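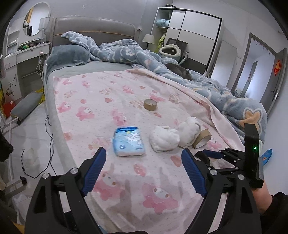 Pink rabbit blanket, packing tape and the cat, who has taken the comforter.

## Packing the back bedroom

Ewurabena Bawa and Oisín McGrath are moving out of the Hirkberg apartment in September 2025, after more than 7 years there. The back bedroom was left for last. It had the most soft things in it and the bed was still in use.

The bed is the packing table for the small stuff. Tape stays near the middle of the blanket so it doesn't roll under the dresser again. The empty core goes out with the cardboard.

The two white fluffy bundles and the light blue package go in box 68, marked "bedroom, soft." The gray plush pillow rides in the car.

Bedding comes off on the last morning: blanket first, then the cloud comforter, then the fitted sheet. All of it fits in 3 large bags. The gray headboard gets wrapped in the old quilts from the hall closet.

The cat travels with Oisín. Her carrier is by the front door with the lid open.

Kitchen and hallway pictures will go up on the next page.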